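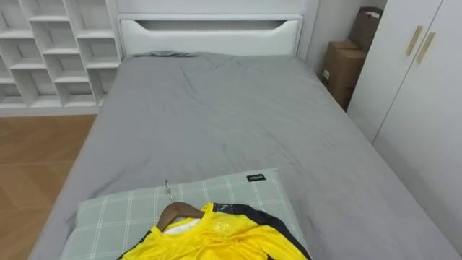 Slide 1. Bedroom task: jersey on its hanger, bed, wardrobe.

Morning everyone. Jericho Baluyot, equipment planning at Doolan. I've got the budget half, Nithin does the technical half after the break, so save the really hard questions for him!

(leave slide up, let them look)

Start with the job. A shirt on a hanger has to end up in a wardrobe. We all do it half asleep. Now try pricing a machine for it, and that's where I start having fun.

Ask the room: what would you buy first? Most people say the arm. I said the arm too, last year, and I was wrong by a fair bit.

Points to make off the slide:
- Reach. The wardrobe runs alongside the bed, so measure the floor you have left before you look at a single brochure. Honeylyn does this with masking tape and it's brilliant.
- Handles. Slim, upright, two of them close together. Ask the supplier to show you their gripper on a handle like that, on your site, before you sign.
- Cloth. Shiny sports fabric on a wooden hanger. Budget for spare fingertips, we got through far more than the quote allowed.
- Grey sheet, white furniture. Bring the lighting cost in early.

Next slide, the two quotes. Grarnetti came in at 59 thousand with training included. Tramach was cheaper on paper, but the service plan was separate and you pay it from day one. Put both over the same 40 months and the gap nearly closes. (Pause here. Kenneth's table is the best thing in the whole talk, give people time to copy it.)

Lead times: order in April and you are not running by summer. Say it twice.

Lease or buy? We leased the base and bought the gripper. I'd do that again tomorrow. The base will be out of date first and I'd like that to be somebody else's headache.

Flusta software: per seat, so count seats honestly, including the person who only logs in on Fridays.

If time is short skip insurance, go straight to the spreadsheet. It's on the shared drive, please take it and break it, and tell me which cells are daft.

Thank Kristaps for the room. Hand over to Nithin.

© Doolan, May 3, 2019 | Contact | Back to top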